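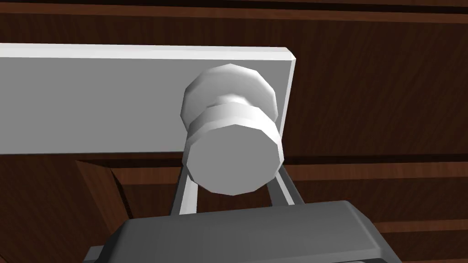
Ourania Gavalas wrote after the first draft went round that the bodice lining cannot be older than the skirt, as the same thread closes both. I agree on the thread. I do not agree on the order of work.

18 Aug 2026
By Sofia Liapis

Print | E-mail

Slide 1. The Colness gown, cotton, high waist. Waist seam restitched at least once. State the shelf number, 459, then move on.

Slide 2. The inventory. Two entries match: 459 and 473. The second gives long sleeves. The gown has short ones, with a row of empty needle holes at each cuff.

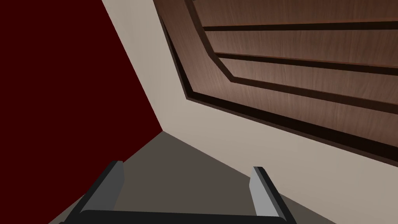
Holes sit on the inside fold only, so a lower sleeve was basted on and later removed. Pause for the close view of the left cuff.

Slide 3. Dating. Cut of the back panels suggests over two stages of alteration — keep this short, Muchen Zou covers it after the break.

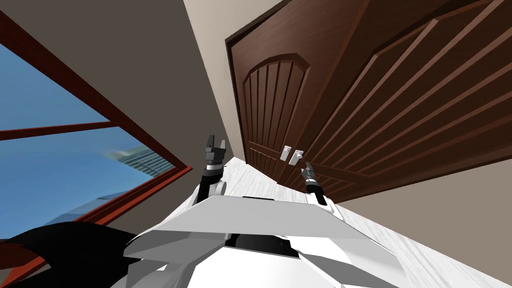 Hem facing is a different cotton, coarser, with a selvage on one side. It was let down once. Old crease still reads under raking light.

Slide 4. Open points: the missing sleeves, the December bill from Xenos. Take questions.

Recent items
Pleats and gathers in the Brullport shawls
Reading a mended cuff
Makis Pappas on glove sizes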